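Incidencia 179 — Episodios rechazados en la validación de la tarea «recogida de envases ligeros»
Proyecto: Luvullow
Equipo afectado: pinza manual de captura, unidad 3
Estado: resuelta, en seguimiento
Prioridad: media

Descripción del problema

El miércoles, el servicio de validación de Prerkon devolvió 21 episodios grabados en domicilio con la unidad 3. El informe automático indicaba una discrepancia entre la apertura registrada de los dedos y la apertura estimada a partir del vídeo. Los episodios de la misma tarea grabados con otras unidades fueron aceptados sin observaciones.

Comprobaciones realizadas

Se solicitó al operador que repitiera la toma con un envase plano y que remitiera un fotograma del momento del agarre. Se requería que el objeto quedara en posición vertical y que ambos dedos fueran visibles.
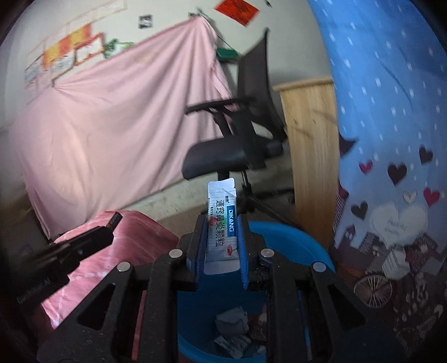

Análisis

El fotograma recibido cumple lo solicitado: el sobre blanco de la marca DIKANG se mantiene vertical entre los dos dedos con almohadilla azul, y las cuatro articulaciones de la pinza son visibles. La óptica queda descartada como origen del fallo.

El registro de apertura, en cambio, señalaba 17 mm en ese mismo instante, valor incompatible con el grosor de un sobre. Se revisó el historial de la unidad y se constató que las almohadillas habían sido sustituidas por el recambio de Soylu sin ejecutar después la calibración del punto cero.

Medidas adoptadas

1. Calibración del punto cero con la pinza cerrada y sin objeto.
2. Corrección del desfase en los episodios devueltos y nuevo envío a validación. Los vídeos originales no se han modificado.
3. Actualización de la ficha de mantenimiento de Emska — el cambio de almohadillas exige desde ahora una calibración firmada antes de volver a grabar.

Resultado

Prerkon ha aceptado la totalidad de los episodios corregidos. La incidencia permanecerá en seguimiento hasta la próxima entrega de la unidad 3.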